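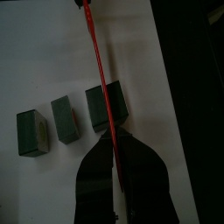
Green blocks and the red twisted rod, white table.

Patatdale Play Library, refurbishment and sorting project
Progress report to the Fuchs small grants fund
4 February follow-up to the September report

Sorry this is short, wanted it in before the end of the week. Headings are the same as last time so you can lay the two side by side.

Where we are

Sorting: done for the big shelves, nearly done for the small ones. Everything from the old Drekeck store is now out of its crates. 296 pieces checked and written up so far. Each one gets looked over, wiped down, given a number and put in a group (building, kitchen, boxes and containers, odds and ends). Odds and ends is too big. Will split it.

Building things: the green blocks are staying in. Different sizes, one has a rounded hole in the side, another has a thin slot with reddish-orange showing. We had them down as plain blocks in September, that was wrong, the list has been corrected. They now go out with the red rod as one set. Rod is long and comes to a point, so the set is marked for older children with an adult at the table. The wording on the loan card still needs doing.

Still no idea if there were more blocks to begin with. Old Drekeck paperwork just says "blocks, green" and no number. Have stopped looking.

Kitchen things: better than expected. Most of it came with no lids or partners and we had thought of letting the lot go. Decided against. Play kitchen is the group families ask for most and it is dear to replace. Pans, boxes and small utensils are being made up into mixed sets in place of matching ones. 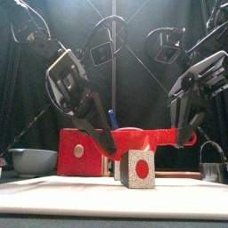
Kitchen group on the sorting table: red pan with looped handle, red box with round knob behind.

The pan is a good shape for small hands, long handle with ridges on it, loop at the end so it can hang. We want hooks along the back wall for anything with a loop. Not in the original budget but hooks are cheap, see below. The red box with the knob goes in the same set for now. Might move to boxes and containers later, we keep changing our minds on this one.

Storage: Puta shelving delivered and up. One shelf came with the wrong brackets, swapped without any fuss. Labels are on the top two rows only, the label printer ran out and the new roll is the wrong width. Reordered.

Room: white tops wipe clean easily and small things show up well on them, so fewer bits going astray. Light is poor at the far end in the afternoon. Have asked the building about a second fitting, no answer yet.

Money

Spent to date 1599 pounds, against the agreed lines. Shelving was the biggest part of that. Then tubs, labels, cleaning stuff and the van for the Drekeck crates. Receipts are in the shared folder, apart from the second van trip which I am chasing.

We would like to move a small amount from the printing line to fittings, for the hooks. No extra money asked for. Is an email enough for this or do you need the form again?

What slipped

Loan cards. Should have been finished by now and are not. We kept regrouping things and every regroup means a new card. Groups are now fixed apart from odds and ends, so the cards can go ahead.

The open afternoon has been put back as well. Did not want families coming in to half labelled shelves. New date to folow once the labels are here.

Next

- finish the small shelves
- split odds and ends into 5 smaller groups
- loan cards for building and kitchen first, rest after
- hooks up, if you are happy with the change
- try out 5 mixed kitchen sets with the Patatdale toddler group before they go on general loan
- safety wording for the rod set, to be checked by someone other than me

Anything we need from you

Just the answer on the hooks, and whether the final report has to be on the Fuchs template or if this layout will do. The template kept losing our tables last time.

Happy to show you round if anyone is passing, mornings are best. Full item list is in the same folder as the reciepts.

Project lead, Patatdale Play Library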